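Re: [retail-ops] Reorder points for slow sellers
From: Noelia Llorente
To: retail-ops list

Telmo Lorente wrote:
> We moved the Minthorpe store onto the same reorder
> rule as the other stores in June. Fast lines are fine.
> The slow ones now sit at 23 units on hand and sell
> maybe two a month. Is anyone setting these by hand,
> or is there a setting in Clindeo I have missed?

Telmo,

There is a setting, but it is off by default. Under item rules, look for "minimum history". If it is blank, Clindeo uses the average for the whole group until the item has sales of its own, and a slow item never collects enough to break away from the group. I set ours to 18 weeks. Below that the item goes on a manual list and a buyer has to enter the number.

Check your pack sizes as well. Kimel ships most small goods in cases of 300, and the system rounds up to a full case unless split cases are allowed for that vendor. We had 1,172 units of one lid size in the back room before I found that. Bravo will split a case for a small fee, and on slow lines the fee costs less than the shelf space. 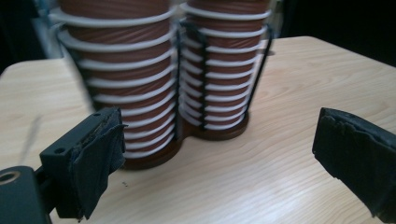

The order I would do it in is vendor pack sizes first, then minimum history, then rerun the rule for Minthorpe only. Do not rerun all stores at once. The job overwrites manual numbers without a warning, and the only way back is last night's export - assuming you keep one.

One thing I have not solved is seasonal items. They look slow for most of the year and land on the manual list every spring. For now I tag them and skip the list. If someone has a cleaner method I would like to see it.

Noelia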